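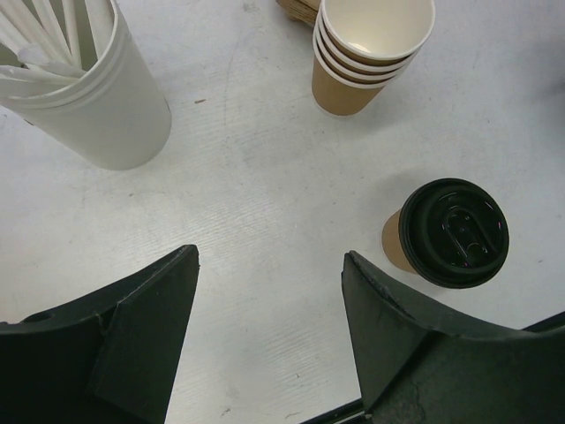 Slide 2: The office tea round

Good afternoon, and thank you all for coming back so promptly after lunch. Start gently here, let people find their seats. I want to talk about hot drinks, and I promise there is a serious point about new starters tucked inside it.

When I joined Sidberg there were two kitchens, one on each floor, and I spent my first month far too shy to walk into either of them. (Pause, somebody usually laughs in recognition.) I didn't know whose milk was whose, or whether you were meant to offer, and so I went thirsty until November, which seems very silly now!

Slide 3: What we asked at Trivero

We had 448 replies to our survey, and I read every one of them over a rather lovely fortnight. The question was simply, "When did you first feel you belonged here?" I had expected people to mention training, or their first pay day. Far more of them wrote about being asked how they took their tea.

Read out the reply about the biscuit tin. Don't rush it.

Slide 4: Things to try on Monday

Cross out Monday, say "when you're back at your desks". Show new people the kitchen before the fire doors – well, straight after the fire doors. Tell them how the milk works. Ask them along the first few times, even if they say no, and do please keep asking.

If we're running late, skip the Prevholm story and go straight to questions.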